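Werkodbridge notebook, June 6, 2026
Bedroom waste, the green basket 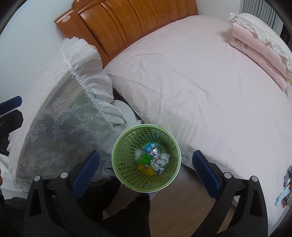 What's in it
Snack archaeology, mostly. Blue wrapper with little white marks at the top of the heap, silver foil over one corner of it, then a green one, crinkled, and something yellow-orange stretched out underneath. One crumpled piece of clear plastic. White paper or tissue in wads on the right, plus a scrap with red printing that I did not try to read.

On the basket
Light green plastic, white-edged rim, openings all the way around that get smaller toward the base. Fine for wrappers. I would not trust it with pencil shavings, and I have the Flurnville carpet to back me up. It sits by the bed, where the snacks evidently are too.

Sorting
Foil and film go in the general bag. Clean paper goes to recycling, tissue does not - we had this argument in the Kumsa write-up and I am not having it again. If you can't tell paper from tissue, call it tissue and move on.

Liners
Grastex small, 30 to a roll, 8 rolls left on the shelf. They slide down inside a round rim unless you fold the top over by a good 4 inches. Tried tape once. Peeling it off took longer than emptying the basket.

To do
Weigh the contents before bagging. Find the kitchen scale, which is not in the kitchen.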